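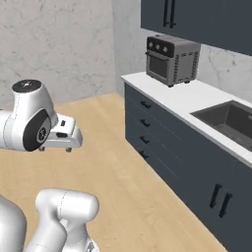

The Grolladden kitchen in simulation, gripper open and well clear of the cabinets.

Rehearsing a drawer pull before you build the bench

We are fitting out a corner of the Murimum workshop as a kitchen, so that an arm can open and shut drawers in it until either the arm or the drawers give up. Before anyone sawed anything I built the whole corner in Cerkaveo. I'd recommend the same to anybody with more enthusiasm than plywood.

You'll need a working Cerkaveo install, a model of your arm with its gripper attached, and a tape measure you trust. A spare evening helps. Two would be kinder.

1. Measure the real corner

Floor to worktop, worktop to the bottom of the wall cupboards, and the gap between any two walls the arm could conceivably hit. Write the numbers on paper and put your units next to them. Cerkaveo works in metres and my notes were in millimetres, so my first worktop was somewhere in the upper atmosphere.

2. Build the cabinets as boxes

Resist the lovely detailed cabinet models in the asset library. Make each drawer a plain box on a sliding joint, and give it a handle as a separate shape. I have four drawers in a stack, each with a short black handle, and doors with long upright ones. Give the joints a little friction. With none at all the drawers drift open by themselves, and you will spend half an hour looking for a bug in your arm code.

Set the drawer travel limit now. Mine is set to stop short of the full depth, as the real runners will.

3. Add just enough clutter

One toaster oven on the worktop will do. It gives the planner something to avoid and gives you something to feel bad about. Leave the fruit bowl for version two.

Lock the oven to the counter while you're testing paths. Unlock it afterwards and you'll find out how often the elbow was leaning on it.

4. Place the arm

Everyone gets the base position wrong, and the usual way is too close. The arm looks short when it's folded up, so you shove it against the cupboards, and then it has no room to bend and reaches for the bottom drawer like a man looking for a sock without wanting to get off the sofa.

Start further back than feels right. Point the gripper at the middle of the floor as a home pose, with the fingers apart, and save that pose under a name you'll recognise. "home2_final_new" was a mistake I am still living with.

5. Check reach on every handle

For each drawer, ask for a pose with the gripper in front of the handle, then a second with the drawer fully out. Both have to work from the same base position. If the top drawer is fine and the bottom one fails, drop the base a little before you start moving it sideways. If both fail, go back to step 4 and swallow your pride.

Then run the lot 200 times, nudging the base by a small random amount each time. On my final layout 173 runs finished without the arm touching anything but a handle. The other 27 were mostly elbow against door.

6. Move the camera

I did all my early checks from one view and was very pleased with myself. From a second viewpoint you see the links passing in front of the doors, and how much of the cupboard they hide. Any real camera you bolt up is going to have the same trouble. Set up at least two views, and look at both before you drill holes for a bracket.

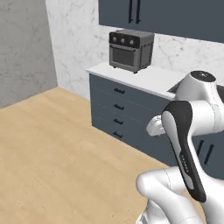 Tomos Pumphrey wrote in to say that I've been far too relaxed about friction. He set his drawers up the way I describe, got a beautiful run of results, and then found his real runners stuck for the first bit of travel and slid freely afterwards. His fix was to use a higher friction value near the closed position and drop it once the drawer is moving. He also thinks anyone who stops at 200 runs is kidding themselves, and does 2,000 overnight.

He's right about the friction, and I've changed my file to match. On the number of runs I'm sticking where I am, on a laptop that sounds like a hairdryer at 20.

7. Print the floor plan

Export the base position and the cabinet outlines as a flat drawing, print it at full size and tape it to the workshop floor. Stand where the arm will stand. Stretch out towards the bottom drawer and feel ridiculous. If you can't see how the elbow gets past the doors, run step 5 again with the doors slightly open, as somebody will always leave them.

Timber gets cut in February. The scene file goes up on the Murimum shared drive once I've renamed the home pose.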